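# Chapter 7: Tournament Formats and the Cut

Most weekend golfers play one round, add up the card, and go home. Tournament golf adds a layer of rules that decide who keeps playing, in what order, and with whom. This chapter covers the three formats you are most likely to run or report on: stroke play, match play, and the team scramble.

## 7.1 Stroke play

In stroke play, every shot counts and the lowest total wins. A large event usually runs four rounds. After the second, the field is reduced by a cut, which is set either at a fixed number of places or at a fixed margin behind the leader.

Take the Livik Open, a regional event we will use throughout the chapter. The field is 80 players. After two rounds, the low 16 and ties advance. If Mathis Delorme and Ragnvald Berge are tied for sixteenth, both go on. If they are tied for seventeenth, neither does, even if one of them had the better second round.

Ties at the cut line are never broken. Ties for first place are, and the method must be printed on the entry form before play begins.

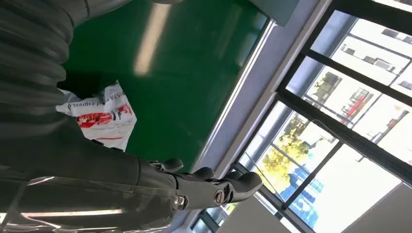
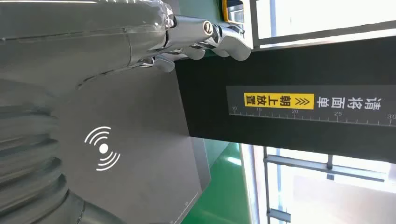

Pairings for the third round follow the scores. The leaders go out last. At Livik, play on cut day starts at 7:30 a.m. from the first and tenth tees, and the starter reads each name once. A player who arrives up to five minutes late is penalized two strokes. Anyone later than that is disqualified, unless the officials find that exceptional circumstances kept the player away.

## 7.2 Match play

Match play is scored by the hole. A player who takes nine on the first hole has lost one hole and nothing more. Sandrine Hoarau won her quarterfinal at Draltov this way, with a higher stroke total than her opponent.

A match ends when one player is ahead by more holes than remain. "3 and 2" means three up with two to play. Short putts may be conceded, and a concession can't be declined or withdrawn.

## 7.3 What you will need to know

Before reading on, make sure you can define these terms:

- cut line
- halved hole
- concession
- shotgun start
- gross and net score

Net scoring depends on the handicap, covered in Chapter 8. For now, treat every score in the examples as gross. The practice tables at the end of this chapter use the Livik results, with entry fees of 200 per player and a first prize of 700.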